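How did Settimio Negri make his money?

Settimio Negri was a businessman who made matches. Before his time, lighting a fire or a lamp could be slow work. People used a flint and a piece of steel to make a spark. Matches made it much quicker.

Growing up
Settimio was born in the hill village of Visano. His family was poor, and he was one of 9 children. He left school early and went to work for a candle maker. There he learned how to melt wax, cut wicks and keep accounts.

The first factory
When he was older, he moved to the port of Wallard. He rented a shed and hired 40 people to make matches by hand. Each worker dipped thin sticks into a paste, then laid them out to dry. It was smelly work and the days were long.

A new machine
An engineer called Cathal Horgan built him a dipping machine. It could dip up to 1,000 sticks at once. Settimio could now sell his matches for less than other firms did. He bought one of them, Deschamps, and took over its shops. Soon 300 people worked for him.

Was he a good boss?
People did not agree. He paid for a school and a public bath in Wallard. But his wages were low, and one January his workers went on strike. They asked for shorter days and cleaner air. He gave them the shorter days. The cleaner air came later, when his daughter ran the firm.
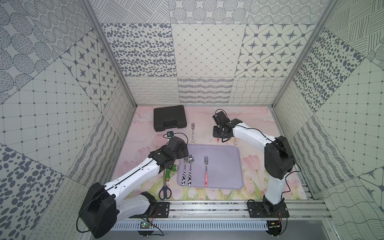 A robot arm with a black gripper, above the corner of a grey tray.

Words to know
Flint: a hard stone that makes sparks when it hits steel.
Strike: when workers stop work to ask for a change.
Wages: the money a person is paid for their work.

Next page: The Falla family and their ships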